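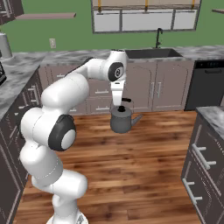
Munberg has been in early access for 11 months, and the same questions keep landing in my inbox, so I'm answering them once. I run a fan site and Arside doesn't pay me. Their roadmap promises a cooking system, base raids and a working economy, and I'd believe in any of it when I can play it. 

Is the Brovville map finished?
Arside says so. I found 2 quest lines there that stop halfway, and Larasati Tuhumury's bug list on our forum stands at 264 entries.
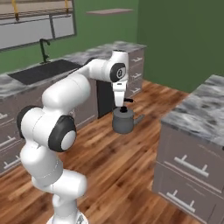
When will my old save stop working?
With the next big patch, according to the patch notes. Arside has moved that patch once already, from February, so I wouldn't delete anything yet.

Should I buy the Hidayat pack?
I wouldn't. It's cosmetics for a game with no release date. Rogelio Catacutan disagrees and has a long thread on it in the forum.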